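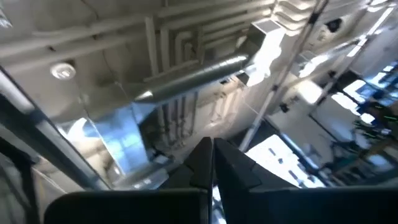
August 18, 2023
By the Eststead District Health Office

ESTSTEAD – The Eststead District Health Office has closed its investigation into a cluster of Legionnaires' disease in the Prirbridge area. The last case linked to the cluster was reported in April.

Eight residents met the case definition, which required a positive urine antigen test or culture and time spent in Prirbridge during the 14 days before symptoms began. All eight were admitted to the hospital and have since been discharged.

Investigators collected 739 water samples at 78 sites, including cooling towers, decorative fountains and hot water systems. Legionella pneumophila serogroup 1 was cultured from one cooling tower on Tamayo Street. Sequencing at the Vurthorpe reference laboratory found that the tower isolates matched those taken from patients. Patients who gave only urine samples could not be compared in this way.

The tower was shut down, drained and disinfected under a district order. Follow-up samples taken over 90 days showed no growth, and the order has been lifted.

Under revised district rules, owners of cooling towers must register each unit, keep a written water management plan and submit culture results every quarter. Units that are out of use must be registered as inactive and disinfected before restart.

Legionnaires' disease is a form of pneumonia caught by breathing in mist that contains the bacteria. It is not usually passed from person to person. Residents with fever, cough and shortness of breath should contact a health care provider.

Registration forms are available at the district office in Eststead during business hours.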